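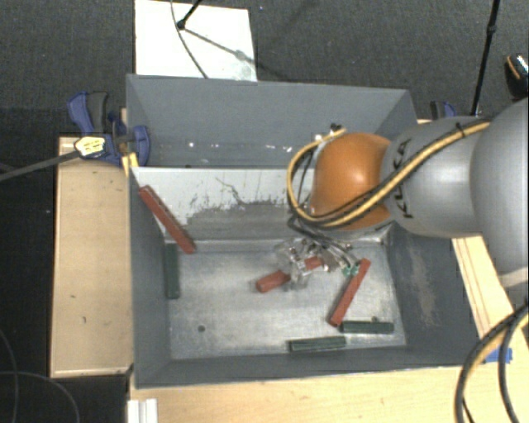
*The bin-picking cell at Skekelari, with red and green blocks in the front compartment.*

Emerson Rezende keeps a roll of blue tape, two hex keys and a notebook on the shelf next to the cell. The notebook goes back to July, when he took over the KUKA arm from a colleague who moved to the Bezerra plant. The first page is a list of things that were wrong with it.

"The hoses were first on the list," he says. "They were too short. With the wrist turned all the way round, they pulled on the fittings, and sooner or later one would let go. You'd hear it hiss and the gripper would just hang there."

Skekelari is a small shop that sets up picking cells for packaging customers. This cell is where grippers and settings get tried before they go out to anyone. The arm reaches into a gray metal bin, takes hold of a block, lifts it out and sets it down again somewhere else. Rezende looks after the hardware. Natanael Falcão writes the programs, and the two of them share the job of finding out whose fault it is when a pick fails.

Most of Rezende's work is on the cable bundle. On this arm it runs along the outside, tied near the top of the gray section, and then loops around the orange joint before it gets to the gripper. He says people look at the loop and want to tidy it.

"Leave it alone. The loop is the slack. If I pull it in tight so it looks good, the joint has nothing to turn with. I had a student do that for me once, very neat job, and I had to cut every tie off again."

When he fits a new bundle, he moves the arm by hand control at the slowest speed to each end of its travel, one joint at a time. He stops wherever the cable touches something and marks the spot in pencil. Then he does the same thing with the gripper down in the bin, and that part takes longer. The walls are tall, and a loop that clears everything out in the open can rub on the metal once the wrist is down inside.

"I do that check with the blocks in," he says. "An empty bin tells you the arm fits. It doesn't tell you what happens when the wrist has to tilt to get at something in the corner."

The corners are what Falcão wants to talk about. A block lying flat on the floor is an easy pick, he says, and he stopped learning anything from those a long time ago. A block leaning on the divider is different. The gripper has to come in at an angle, and the hoses come in with it.

"If it's leaning, I want to approach along the slope," Falcão says. "But then Emerson's hoses are on the wrong side and they sweep over the block next to it. So I turn the wrist half a turn, and now he's unhappy about the loop. We go back and forth."

They settled it with a limit on the wrist. Falcão's program will not turn the last joint past 175 degrees in either direction while the gripper is below the rim. Some picks are refused because of it, and the program goes on to another block and comes back later. Rezende says he has not replaced a hose since the limit went in.

The bin is held with clamps. I asked whether it would be better bolted down. Rezende shook his head. They lift it out to clean it and to change the divider, he says, and with bolts he would be on his knees with a wrench each time. The cost is that the position has to be checked whenever the clamps come off. He touches a pointer to the corners at low speed, writes the readings in the notebook and compares them with the last ones. If they are more than a millimeter out, he loosens the clamps and starts over.

"Natanael can correct for it in software," he says. "I'd still rather have the bin where it's supposed to be."

"I can correct for it," says Falcão. "He doesn't like me to."

The bare metal has given them other trouble. The floor of the bin is shiny enough to confuse the vision system, a package called Ello, at certain times of day. Around four in the afternoon the sun gets to the back window, and Ello used to report blocks where there was only glare. Falcão tried filters first. In the end they put up a blind.

Service on the gripper goes by count. Every 2000 picks Rezende takes it off, wipes the fingers with alcohol, checks the screws and feels for play. He replaces the finger pads every second time. The pads come from Prolitz, in boxes of 700, and he says the box he has now will probably outlast the cell. On the morning I visited, the counter stood at 3153, so there was a while to go before the next service.

He had the cover off a spare gripper on the bench and was cleaning old thread locker out of a hole with a pick. The push-in connectors, he said, are the part he would tell a new person to watch. A hose can look seated when it is only halfway in. He pushes each one home, tugs it, and then runs the air for five minutes with his hand near the fitting.

"Then I wait and do it again after lunch," he says. "Some of them only leak once they've been moved around a bit."

Falcão had a new approach routine he wanted to run that afternoon. Rezende told him he could have the arm at two, once the hoses had been checked a second time.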